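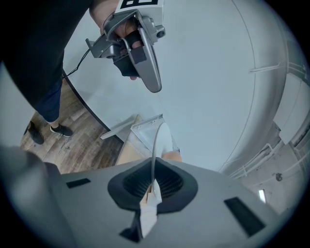

Anselmo Sepúlveda does not think the new result settles much, and he asked that the announcement say so. Gripper policies trained on hand-collected demonstrations have looked good on tabletops before, he said, and then fallen apart when the table changed.

OSTBY, Wednesday, July 1, 2026 – Undura today released a report on Arthur, a method for training robot arms from recordings made with hand-held grippers. A person works with the gripper at an ordinary table, a camera on the tool records the motion, and a policy is trained on the recordings with no robot present until testing.

The report covers 273 demonstrations of opening and closing cardboard boxes, collected in five rooms. Tested in three of those rooms, the trained arm closed most boxes on the first try. In two rooms it had never seen, it did much worse, and the report prints those numbers in the same table as the good ones.

"We would not call this general," said Lamisi Bonsu. "It learned our boxes and our tables. Whether it learned boxes is a question we can't answer yet."

Undura also warns that fiducial markers on the grippers were used to track hand position, and that tracking errors were removed by a person before training. The cost of that cleanup is not included in the reported collection time. Earlier claims in this field have often left it out too.

Bruvov, which supplied the test arm, had no part in scoring the trials. A repeat of the tests in unfamiliar rooms is planned for August, with the scoring rules published beforehand. The report and the failed trials are available from Undura on request.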